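Some notes on clearing a table, written by a person who has avoided clearing many.

# The after-snack table, and how to get it back

Every household has two kinds of people: those who clear the table, and those who carry one glass to the sink with great ceremony and then sit down. I was the second kind until I bought a big round tray. I still carry one thing to the sink, but now it has everything on it.

## Start with a tray

Put it down before the food comes out. A tray that arrives afterward is just one more object looking for a place to stand. Ours is a black one from Jurkton, big enough for a dinner plate with room left over for whatever people decide isn't their problem. Get one with a rim. A flat board will do the same job until you tilt it, and you will tilt it.

Black shows every crumb. I consider this a feature. My old tray was beige with a speckled pattern, and I am fairly sure I served guests on last month's toast.

## Trash first, dishes second

People go for the cups because cups are easy and make you look busy. Leave them. Look at what's on the plate and deal with the paper and foil before anything goes near water. Tissue that gets into the sink turns into a gray paste and goes straight for the strainer, where it will outlive you. 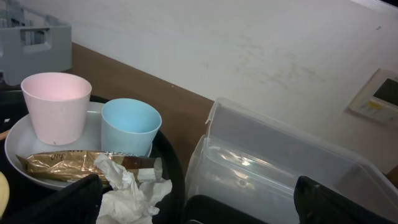 *Two cups, one plate, one gold wrapper and a wad of tissue. The cups can wait.*

A few things I've learned about wrappers:

- Fold foil in on itself, crumbs inside. A loose one springs open on the way to the trash and lets go of everything it was holding.
- Don't stuff wrappers into cups. It feels tidy. Then somebody washes the cup.
- Use the tissue for one last wipe of the plate before you toss it. It was going in the trash anyway and may as well work for a living.
- Check under the tissue. I have thrown out two teaspoons and a perfectly good earring this way.

## Bring the bin to the table

I used to walk each handful of scraps across the kitchen, dripping as I went. A plastic bin set right on the table ends all that. It doesn't have to be a proper compost pail. Mine is a Makokha storage box that lost its lid in a move, and it has been promoted beyond its abilities.

Keep the bin next to wherever the scraps are. If you've been cutting or peeling on a board, put the bin right up against it, tip the board, and push everything over the edge with the back of a knife (the back, please, or you'll be buying a new knife along with the new board). Peels first, then the small stuff. Wet bits stick, so give the board 5 minutes if you have them. Dry scraps come off in one sweep and wet ones want to be coaxed.

A sheet of newspaper in the bottom of the bin saves you washing it. Two sheets if melon was involved.

## Put the rack where the cups are

This one caused some debate in my house. A dish rack is supposed to live by the sink, and for a big load it should. For a couple of cups and a few chopsticks, I'd just as soon have it on the table with a towel underneath, where I'm standing anyway. Rinse, shake, bring them back, done. The towel matters if your rack has an open bottom and your table is wood. I skipped it once and spent a January afternoon rubbing at a white ring with mayonnaise, which works, sort of, and smells like a picnic.

Cups go in upside down. I know you know. I live with someone who knows too. 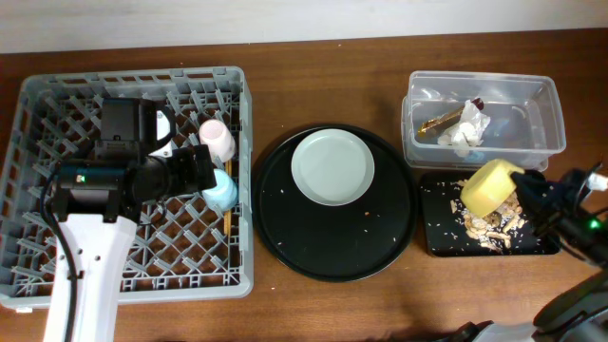 *Cups rim-down in the rack, chopsticks standing up beside them, and a tray still in need of a wipe.*

Chopsticks dry best upright with a little space around them. Lay wooden ones flat in a wet corner and they get that fuzzy, sour feel at the tips. If yours slide through the gaps in the rack, stand a heavy glass in there and let them lean on it.

Rack shopping, briefly: I had a wire one from Braltoreck that rusted at every joint. Plastic is uglier and has given me no trouble. Scrub the slots with an old toothbrush when they start to look fuzzy. You'll know.

## The crumbs

Leave the tray for last. Lift the plate off and carry the tray to the bin, then tap the rim against the inside edge. Two good taps. Don't blow on it, unless you like sweeping.

Whatever's left is either sticky or greasy:

- **Sticky:** a damp cloth laid flat on the spot for a minute, then wiped. Scrubbing right away just moves it around.
- **Greasy:** a drop of dish soap in 200 ml of warm water. More soap means more rinsing, and the tray doesn't get any cleaner.

Dry the tray before you put it away, especially if it goes under other trays. Mine once bonded with a Skultuneo baking sheet and they had to be separated with a spatula.

## Order of business, for the fridge door

1. Paper and foil into the bin.
2. Scraps off the board.
3. Cups and chopsticks washed and into the rack.
4. Plate washed.
5. Tray tapped, wiped, dried.
6. Table wiped, going *toward* the hand that's catching the crumbs.

Number six is where most people in my house claim to hear the phone.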